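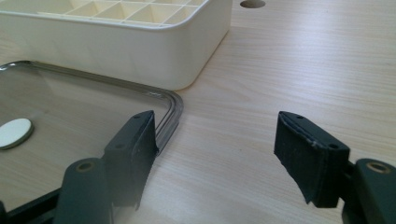
Fledivville Technical Institute
Introduction to Robotic Manipulation
Handout 10: Pad wear and the dropped lid fault

Reading before the lab: Trimau service notes, section 2.

Background
In April the Fatden work cell was stopped after a glass container lid slipped from a two-finger gripper and broke on the floor beside the bench. There were no injuries. The task, lifting a lid and placing it on a shelf, had been repeated 2000 times on one set of foam pads. The controller reported a normal grasp until the lid had left the fingers.

Findings
The inspection found crushed foam along the upper edge of one pad. A worn pad of this kind touches a smooth rim over a smaller area, and the lid can turn between the fingers as the arm speeds up. The Won controller judged a grasp by finger opening alone. A lid that was turning slowly did not change the opening enough to raise a fault.

A second cause was procedural. The inspection sheet asked whether the pads were "present." It did not ask about their condition, and the box had been checked before every shift.

Changes now in force
Pads are inspected every 50 cycles when the load is glass. Peeled foam, frayed edges or exposed fibers are grounds for replacement.
Both pads are replaced together, including when only one shows wear.
Screws are tightened by hand and checked again after 10 cycles.
Glass parts are not carried past the edge of the bench.
Eye protection is required inside the marked area. Broken glass is cleared with the arm powered down and locked out.

For the lab report
Describe how the fault could have been detected before the lid fell, using signals the controller already had. State which signal you would use, what limit you would set, and what false stops that limit might cause. Reports are limited to 2 pages and are due Dec 6, 2021.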